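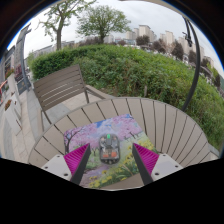

A two-fingered hand-held gripper reaches for a small dark gray device on an outdoor table.

Staff group at Pokance asks for slower rollout of gripper work

The employee group at Pokance, a repair and returns business, today published its response to the company's plan to bring robots to the sorting benches. The group does not oppose the plan. It does doubt several of the claims made for it.

Under the plan, workers pick up and put down small goods with hand-held grippers, and the recordings are used to train robot arms supplied by Javurel. Management has told staff that the arms will take over "the dull part" of the job. The group's response points out that the dull part is currently paid by the hour, and that no one has said in writing what replaces it.

"We were shown a count of 3,545 recorded pickups and told it was progress," said Anneliese Weidemann, who speaks for the group. "Maybe it is. I asked how many of those an arm could repeat on its own and I'm still waiting. Meanwhile my wrist knows what a shift with the gripper feels like."

The change affects 147 employees at two sites. So far they have been offered one training session, held at 6 a.m. before the early shift.

The group wants three things settled before the first arm is installed in February: a limit on gripper time per shift, the error figures from the Javurel trial, and a written promise on hours – not a slide. It has also asked that bench workers be present when the arms are tested.

Pokance has agreed to a meeting. The full response is available from the employee group's office on request.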